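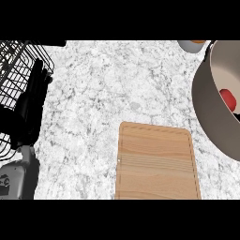

Week 6: comparing grippers in simulation

Notes from Reece Tapley's half of the session, Hae-won Son does the controller half next time. Bring a laptop, the lab machines are slow after 4 pm.

Where we'd got to: arm model loads, camera streams, kitchen counter world opens without errors. If yours doesn't, redo the September setup sheet first, don't try to patch it during the class.

Grippers to compare
Grumus: two flat fingers, parallel, wide opening. Rubber pads.
Pavliuk: three fingers, curl inwards. Slower to close.
Both mount on the same wrist so no change to the arm file. Only the gripper line in the config.

Task
Pick the red item out of the big grey pot, put it on the cutting board. Same start pose for every run. 200 runs per gripper, then swap. Do NOT change the camera between grippers, last year two groups did and their tables were useless.

What makes it awkward
Red item sits near the pot wall. Flat fingers need a gap on both sides, and the wall side may not have one. Try turning the wrist so the fingers close along the wall, not across it.
Pot wall is thick. Collision shape is a bit thicker again than what gets drawn, so you'll see the arm stop before it looks like its touching. Normal.
Counter is speckled. Depth is fine, but the colour mask picks up bits of the grey, so set the mask on red only.
Board is pale wood with a groove round the edge. Let go well inside the groove or the item can rock on it and your "placed" check flickers.
Dish rack on the left: thin wires, lots of small collision shapes, slows the planner badly. Keep the arm path over the bare middle of the counter.

Camera
Fixed view for all runs. The pot runs out of view on the right, board runs out at the bottom. So part of the pot is never seen. Don't let your code assume a full circle for the rim, fit an arc. Black bars top and bottom are padding, crop them before the mask or the centre point comes out wrong (ask me how long that took to find).

Controller settings
Ploter running at 1000 steps per run, then it times out and counts as a fail.
Closing force limit 12 N both grippers. Leave it.
Log: grasp yes/no, lift yes/no, placed yes/no, steps used. Four columns, one row per run.

Scoring
A grasp that slips during the lift is grasp yes, lift no. Not a half mark.
Knocking the pot: note it in a fifth column if you like, Hae-won wants it for the force part.
Timeouts stay in the table. Do not delete them!!

Write up
One page. Which gripper, for which part of the task, and what the failures looked like. A plot of steps used is worth more than a paragraph on it. The Kesovstead report in the reading folder has a decent layout to copy, ignore thier section on suction cups.

Questions from the floor
Can we move the pot? No.
Can we start the wrist already turned? Yes if you do it for both grippers, and say so.
Different random seed each run? Yes, seed = run number, so that we can replay yours.

Next time: force control, soft closing, read chapter 6 before.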